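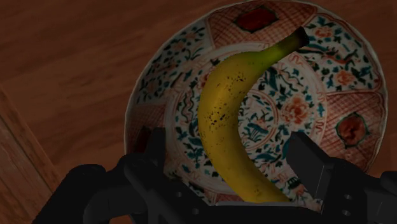 About us, and about the thing with the fingers

Hello! I'm Selma Mladenović and I started Riltine with Edin Petek, in two rooms above a bicycle shop. We teach robot arms to pick up food without ruining it. Fruit mostly, a bit of bread, and one very long month of boiled eggs that Edin still won't talk about.

Most of what we do happens in simulation first. We build a table, put a plate on it, put something squashy on the plate and let the gripper have a go, over and over, while we drink tea. Yurii Lytvynenko makes the simulated world (he loves a fancy plate, as you may have noticed) and Suryani Goh looks after the real arm, the one that can hurt you.

People who visit always ask about the accident, so I may as well tell it properly. On February 4, 2020 we were moving a banana grasp over from the simulator to the real arm for a customer called Pleltura. It had run 2720 times on screen and we were feeling pretty pleased with ourselves. Suryani started it up, the fingers went down either side of the fruit, and then they just kept closing. They went through the banana, met in the middle and carried on pushing until the left finger mount cracked. A piece of it flew past Edin and hit the window. He was fine, the window was fine, the banana was all over the ceiling.

What had happened was dull and entirely our fault. The simulator stopped the fingers when it thought they were touching something. The real gripper was meant to do the same from its force reading, but I had set the limit to 55 in one file and somebody (me again) had left an old test value in another, and the old one won. So the arm believed it was allowed far more squeeze than it was. Nothing on screen could have shown us, as our simulated banana was as stiff as a table leg and never squashed at all.

Worse, to my mind, was where we were standing. Edin had leaned in for a better look, well inside the taped line, and the stop button was on the other side of the bench under my coat. I still go a bit cold thinking about that.

We shut the arm down for 2 weeks and rang Takeshi Takagi, who had spent years on safety for packing lines. He walked round the room very quietly and wrote us a list with 102 things on it. Some were tiny (move the coats!) and some cost us most of that year's money. By September we had a proper screen round the cell, a stop button at each end, and a force limit that lives in one place only. Takeshi stayed on, and he signs off every new grasp before it goes near the real arm. If he says no, it's no, even when the customer is sitting in our kitchen.

Yurii rewrote the fruit too. Our bananas bruise now, and a run that bruises one counts as a fail.

We called the new test setup Skanow. It's slower than the old way and we get through less in a week. Pleltura stuck with us, bless them, and we've since taken on bakery work for Stoyanova, where the worst we've done so far is flatten a bun.

If you'd like to come and see the arm, drop us a line and we'll find you a spot behind the screen.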